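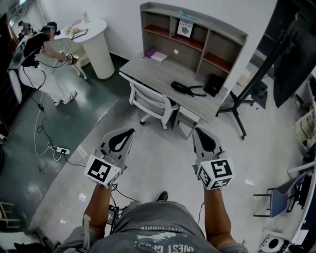
ABOUT US

Who we are

Clendari is a language school in Mendoza. We teach Spanish to people who came to live in our province, and English to people who were born in it. The school has six teachers, one office, two classrooms on the street side and a third one at the back, which is smaller but has better light in the afternoon.

The school was opened by Ezequiel Tapia, who before this was a teacher of Spanish in a secondary school. In that time he gave private lessons in his kitchen to the wives and husbands of engineers who worked in the wineries. They were adults with good education, and they were tired of books where a young man named Pedro goes to the beach. They wanted to speak with the plumber, with the teacher of their children and with the bank. From these lessons came our first course, and we still teach it with the same name, Spanish for the Errands.

How we teach

Our groups are small and we do not open a group with only one level on paper. Before the course every student has a conversation with a teacher, in person or by telephone. It takes half an hour. We ask what you do in the day, with whom you need to speak, and what you are afraid to say. After this we propose a group. Sometimes we propose to wait until May, when the new groups begin, and we know that this is not always good news.

We use two materials. One is Brundex, the grammar notebook that Yolotzin Camacho wrote for our school. It has 216 pages and no photographs. Students complain of it in the first month and later they ask if there is a second volume (there is not, but Yolotzin is working on it in the evenings). The other is Sukeck, our box of cards for speaking. It has 401 cards, each with one situation: the neighbor's dog, a wrong bill, an invitation that you do not want to accept. A teacher takes a card, two students speak, the others listen and write down what they would say differently.

We correct mistakes, but not all of them and not at every moment. When a student tells a story we let the story finish. The teacher writes notes and at the end of the class we look at them together. Some students prefer to be corrected immediately – please tell your teacher, it is not a problem.
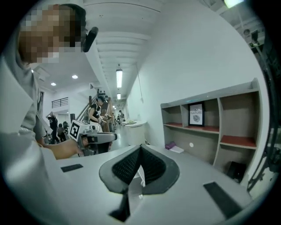

Photo: Clendari archive

Our teachers

Ezequiel Tapia teaches the beginners in Spanish. He asked for these groups, and he keeps them every year. His classes begin at 8:30 in the morning and he closes the door at 8:40.

Yolotzin Camacho is responsible for the studies. She came to Argentina from Mexico as an adult, and she had to learn again many words she thought she knew. For this reason our students hear two kinds of Spanish from the first week. She teaches the advanced groups and prepares the students who will take an official exam. She also answers most of the letters that arrive to the school, so if you write to us, probably you will read her first.

The other four teachers work with us part of the week. All of them have a university degree in teaching or in translation, and all of them have lived at least one year in a language that was not theirs. We ask this of every person who applies. It helps to remember how it feels to stand in a pharmacy and not know the word for cough.

The library

In the corridor there is a library with 2536 books, magazines and comics. Many were left by students who moved to another country. You can borrow two at the same time for one month, and you do not have to be a student at this moment, former students are also welcome. We are always looking for easy novels in Spanish and cookbooks in any language. School textbooks we cannot accept anymore, we have no shelf for them.

Visiting us

The office is open in the mornings from 8:00 to 12:30 and in the afternoons from 16:00 to 20:00. Between these hours the door is closed, but the bell works and often a teacher is inside. You may sit in one class before you enroll, without paying. Please write to us one day before, so that the teacher can keep a chair for you and knows your name.

Parking on our street is difficult after 18:00. The bus stop is on the corner, in front of the bakery.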